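Pleltex Soft-Item Gripper Kit: Frequently Asked Questions

Last updated 12/09/2022

General

What is the Pleltex kit?

A two-finger electric gripper with a wrist-mounted camera, a mounting plate, a control box and the Minia software. It is meant for handling cloth, sponge, foam and similar items that change shape when held. The robot arm is not included.

Which arms does it fit?

Any arm with a standard 50 mm bolt circle at the wrist. Arms with other patterns need the adaptor plate, sold separately. Check the payload figure for your arm with the kit fitted, as the cable sleeve adds to the load at full reach.

What is the difference between Pleltex and Donis?

Donis is our older gripper for boxes and rigid parts. It uses the same control box but has shorter fingers and no camera. Donis fingers cannot be fitted to a Pleltex body. The reverse is possible but not supported.

Do I need a compressed air supply?

No. The gripper is fully electric and runs from the control box supply.

Gripping and camera

How hard does the gripper close?

Closing force is set in Minia on a scale from 1 to 13. Start at 3 for thin fabric and raise it one step at a time. Settings above 9 are for dense foam and will leave marks on most textiles.

Why is the camera placed so close to the fingers?

So that the grip itself stays in view while the arm moves. A camera on a stand loses sight of the item whenever the arm passes in front of it. The drawback is focus: the lens is set for the work surface, and the fingers look slightly soft at close range. Grip checking in Minia allows for this and no adjustment is needed.

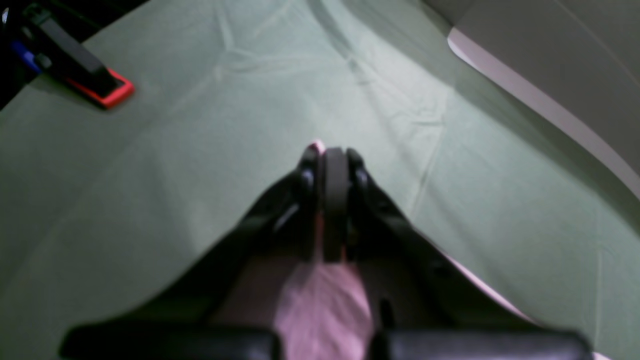 Wrist camera view: pale pink item held between the fingers over a green cloth.

What should I put on the work surface?

A plain matt cloth in a colour that differs clearly from the items. Small creases are acceptable. Patterned cloth, gloss paint and bare metal all reduce detection quality. Fix the cloth at the corners if the fingers are likely to touch it — a loose cloth can be picked up along with the item.

Will shadows affect detection?

The arm and gripper always cast some shadow, and Minia compensates for a soft one. Hard shadows from a single spotlight are a common cause of missed picks. Use two diffuse lamps on opposite sides, or overhead room lighting. Run the lighting check again if you move either lamp.

Can soft material get caught in the linkage?

Yes, if the item is large or the approach is too low. Thin material can ride up between the linkage arms. Raise the approach height in the item profile and take the grip nearer to an edge. To clear the linkage, stop the arm, isolate the control box and open the fingers with the hand key. Do not pull the material out with the gripper powered.

Can other objects be left on the table?

They can, provided they are outside the pick area marked in Minia. Anything inside it may be treated as an item. The arm will not avoid objects on the table unless they have been entered as keep-out zones.

Setup and service

How long does installation take?

Allow half a day for a first installation. Mounting is short; most of the time goes on camera calibration and item profiles. The calibration card is in the lid of the case.

How many item profiles can be stored?

The control box holds 2,000. Profiles can be exported and loaded on a second kit, but camera calibration cannot — it must be done on each unit.

How are the fingers cleaned?

Wipe with a damp cloth and mild soap. Do not use solvent on the finger surfaces. Lint collects at the pivot joints and should be brushed out weekly on fabric work.

Is the kit safe to use beside people?

The gripper has a force limit, but the complete cell needs its own risk assessment, carried out by the installer or the site. We can supply force and stopping data on request.

Can we try the kit before ordering?

Yes. Trials are held at our Strickland workshop using your own items. Please send samples in advance with a note of the cycle time you need. The next open dates are in January. A short report with the force settings used and any failed picks is sent afterwards.

Who do I contact about repairs?

Write to Siu-ming Mak in technical support, quoting the serial number on the underside of the control box. Please include the Minia log file for the day of the fault.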